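How to Clean a White Worktop That Has Given Up

White surfaces are sold to people who have never owned one. Mine was the color of milk when it arrived, and it's now the color of milk somebody has been thinking about. If yours is headed the same way, set aside an evening and follow along.

You will need: dish soap, warm water, baking soda, a spray bottle, and 2 old cloths you won't miss.

Step 1. Move everything off

Everything means everything, including the flat blue box you've been wiping around since July. Dirt knows where you don't look, and it settles in the corners and wherever the surface meets the wall.
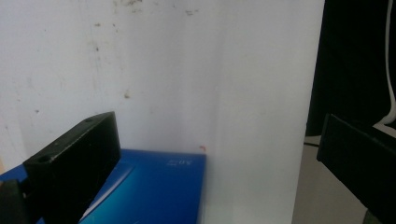 While you're down there, look at the wall too. Brown stains on off-white paint get the same soapy cloth, wrung out hard, with a light hand. Press down and you'll have a shiny patch to go with your stain.

Step 2. Sort the marks

Smudges come off with soap. Specks may need a fingernail. Scuffs want baking soda. Faint blue lines I treat as pen until proven otherwise, and pen gets a dab of rubbing alcohol, tested first on a spot you don't care about. My friend Mayu Okabe swears by toothpaste. Her table smells wonderful and looks the same as mine.
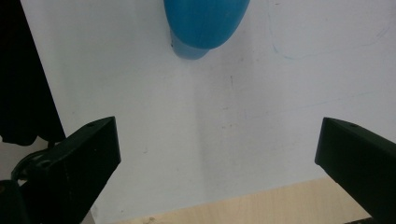 Step 3. Spray and wait

Mix a squirt of soap into 1000 ml of warm water and fill the bottle. Mist the surface lightly, then leave it alone for two minutes. This is the hardest part of the job, and I have never managed it without starting to scrub.

Keep dark clothes and fabric well clear if you're using the baking soda. It finds black cloth from across the room.

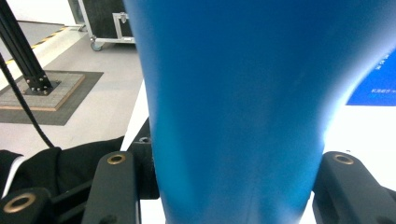

Wipe in one direction, rinse the cloth, and wipe again. Circles feel more energetic but mostly give the dirt a tour. Dry with the second cloth, then put back half of what you took off.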